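Minholm Residents' Association
Minutes of the meeting held Nov 22, 2023, in the upstairs lounge

Present: Denise Tapley (chair), Leanne Rowbotham (minutes), eleven residents, one dog.
Apologies: received from the people who usually send them.

1. Minutes of the October meeting
Agreed, once "heated" had been changed to "lively" in item 3.

2. Parking on Quintanilla Road
Discussed for 40 minutes. The council has replied to our letter by sending us a copy of our letter. Denise will write again, in a larger font.

3. Winter newsletter
The printer quoted for 700 copies and for 1000. The larger run costs only a little more, so we shall have 1000, and by spring Leanne will have 300 of them in her hall. Proof page 2 was passed round and approved, with one comma moved and later moved back.

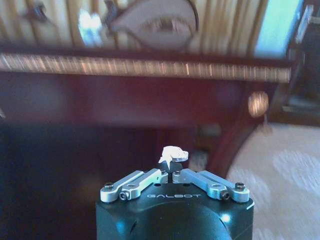

Galbot gripper with a small crumpled white item.

4. Hedge at the Kastitz Lane end
Still growing. Two quotes wanted before anyone goes near it with a ladder — last year's minutes refer.

5. Money
Balance stands at £2120. A proposal to spend it was met with alarm and deferred.

6. Any other business
The tea urn takes about an hour to boil. Leanne to bring a kettle.

Next meeting: date to be fixed when Denise has found her diary.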